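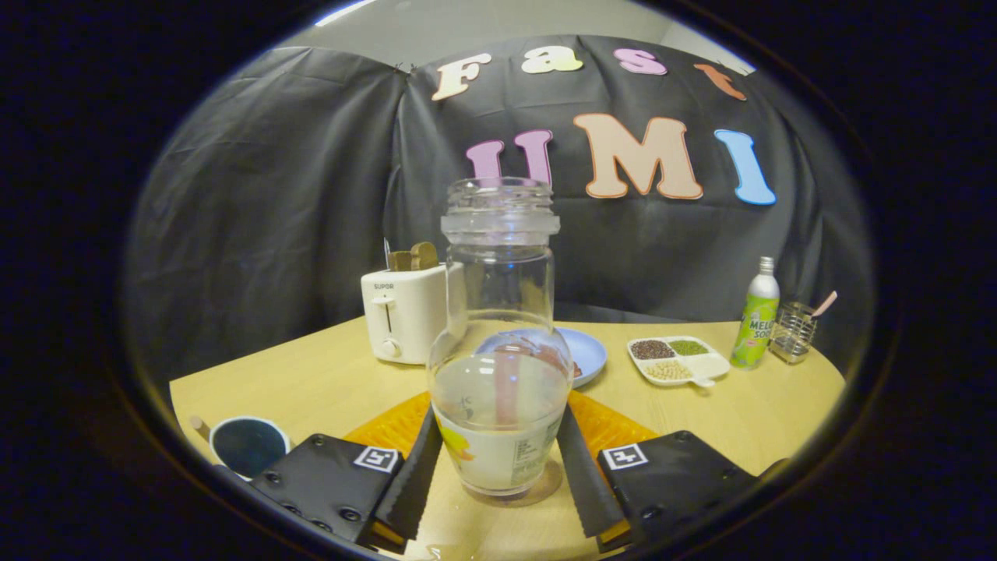
Las normas de seguridad para robots son acuerdos escritos que indican cómo debe comportarse una máquina cuando trabaja cerca de las personas. Sirven para los robots grandes de las fábricas y también para las herramientas pequeñas que se emplean sobre una mesa. Cada objeto pide un cuidado distinto. Un frasco de vidrio, abierto y con líquido dentro, debe sujetarse por los dos lados y mantenerse derecho, como hacen los dos dedos negros de la pinza. Si se aprieta demasiado, el vidrio puede romperse; si se aprieta poco, el frasco puede resbalar.

El Centro Educativo Mahuika ha preparado esta página para lectores de primaria. Los textos fueron revisados por Sabina Hrubý y Keith Hoani.

¿Quién escribe las normas?

Las escriben grupos de personas que conocen bien las máquinas: ingenieras, técnicos, médicos y también trabajadores que las usan todos los días. Se reúnen, discuten cada frase y publican un documento. Cuando aparece una máquina nueva o se descubre un peligro, el documento se revisa. Una norma puede tener muchas páginas, pero sus ideas principales se entienden sin dificultad.

Reglas básicas de la mesa de trabajo

1. Antes de empezar, una persona adulta comprueba que la herramienta está en buen estado.
2. Los objetos de vidrio se colocan lejos del borde de la mesa.
3. Las manos no se acercan a los dedos de una pinza en movimiento.
4. Los aparatos que se calientan se tratan siempre como si estuvieran calientes.
5. Si se derrama un líquido, el trabajo se detiene hasta que la superficie esté seca.
6. Todos los participantes deben saber cómo se detiene la máquina.

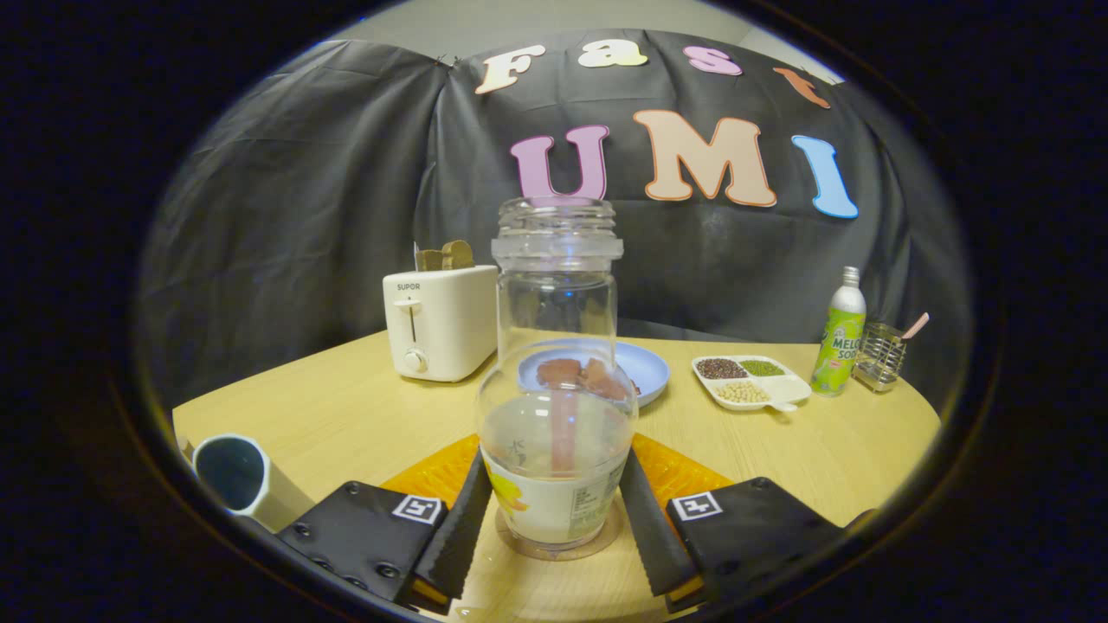
La sexta regla merece una explicación. Muchas máquinas tienen un botón de parada de emergencia, normalmente rojo y fácil de alcanzar. Pulsarlo no es una falta ni motivo de castigo. Cualquier persona que vea un peligro puede hacerlo, aunque después se compruebe que no ocurría nada grave.

¿Qué es la fuerza de agarre?

Es la fuerza con que los dedos de una pinza aprietan un objeto. Para entenderla, tome una esponja y apriétela despacio. Verá que cambia de forma. Una taza no cambia de forma, pero puede quebrarse. Por ello se recomienda empezar con poca fuerza y aumentarla lentamente.

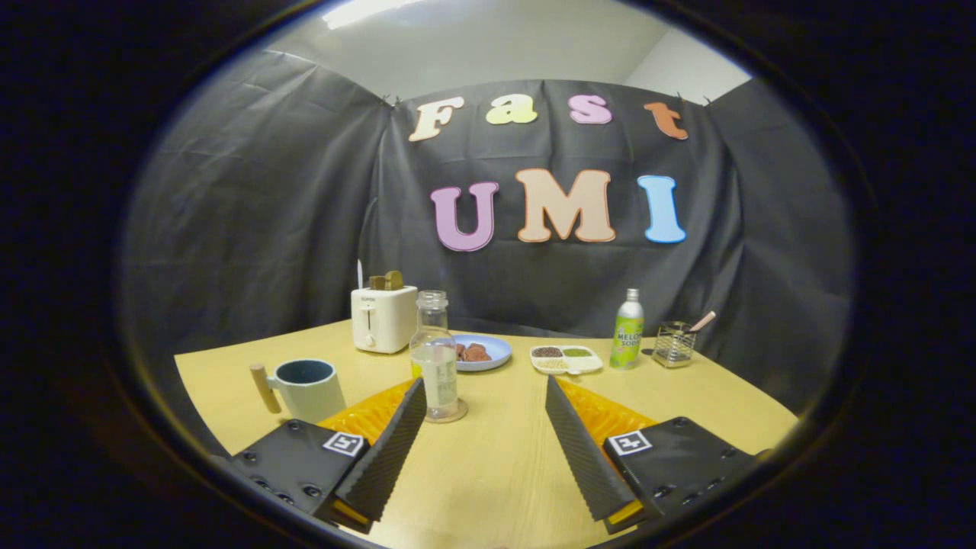
También conviene anotar lo que se hace. En el cuaderno se escribe qué objeto se utilizó, quién manejaba la herramienta y si hubo algún incidente. Estas notas ayudan a encontrar los errores y a mejorar las reglas.

Palabras nuevas

Norma: acuerdo escrito que explica cómo hacer algo de manera segura.
Pinza: herramienta que sujeta objetos entre sus dedos.
Incidente: suceso inesperado que debe comunicarse.

Los docentes pueden solicitar el cuaderno de actividades en la secretaría del Centro durante el mes de noviembre.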